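# Why Do Things Roll?

Friday, January 31, 2025

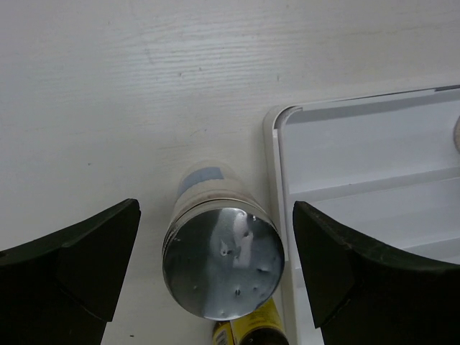

**SCIENCE CORNER / Ages 7 and up**

OK so. Drop a pencil on the floor. It rolls under the couch. Drop a book. Stays put. Why?

Shape, mostly. But also friction, gravity and how smooth the floor is. Let's go.

## Round things and flat things

A can has two flat ends and one curved side. Stand it on its end and it just sits. Put it on its side and only a skinny line of it touches the table. A skinny line! Everything else is up in the air. So a tiny push is enough to get it going.

A shape like that is called a *cylinder* (say SILL-in-der). Soup cans, paper towel tubes, most glue sticks. Rollers on a conveyor belt too.

A ball is even touchier. It only meets the floor at one small spot, so it can roll off in any direction it likes. A cylinder can only go two ways, forward or back. Try to roll a can sideways, end first. Doesn't work. It slides.

## What about friction?

Friction is the rubbing force between two things that touch. Rub your hands together fast. Feel the heat? Friction.

You'd think friction would be bad for rolling. Nope! Rolling needs some. Without it a wheel would spin in place or skid along, like a car on ice. The floor has to grab the wheel a little bit so it can turn.

Sliding a heavy box across a rug is hard work because the whole bottom rubs. Put the box on rollers and it gets alot easier. People moved big heavy stones with logs, long before trucks.

## So why does it stop?

Good question, we get it in the mail all the time. A marble rolling on a flat floor slows down and quits. A few things are stealing its energy:

- The floor squishes a teeny bit under it. So does the marble, even less.
- Air gets in the way.
- Bumps, crumbs, dog hair.

Carpet squishes a lot. Tile hardly squishes. Guess which one a marble likes better.

## Full can, empty can

Now the fun one. You need a ramp. A board and 3 books is fine.

Get two cans that are the same size, one full of broth and one empty with both ends still on (ask a grown-up about sharp edges!!). Line them up at the top. Let go of both together. Don't push.

Which one wins? Most kids say the empty one because it's light. But the broth can usually gets down first. The broth inside doesn't have to spin along with the can very much, it mostly just rides down. In the empty can all the weight is out at the edge in the metal, and every bit of that has to be spun around. Takes longer.

Now swap the broth for something thick like pumpkin or refried beans. Thick stuff spins with the can. Try it and write down what you get. Run it 6 times, becuase one race doesn't prove much.

## Words to keep

**Cylinder** – round side, two flat ends

**Friction** – rubbing force that slows things down or gives them grip

**Ramp** – a slanted surface. Also called an inclined plane

**Inertia** – how stubborn a thing is about changing what it's doing

## Mailbag

Afonso Macedo, age 6, wants to know if an egg rolls. Yes, but in a curve! One end is fatter, so it swings around instead of going straight. Use a hard-boiled one, Afonso. Please.

Send your can race results by the end of next month. Tell us what was in the cans and what kind of floor you have. Best chart gets printed in the August issue with the rest of the summer experiments.

Next time: why do things float? Bring a bucket.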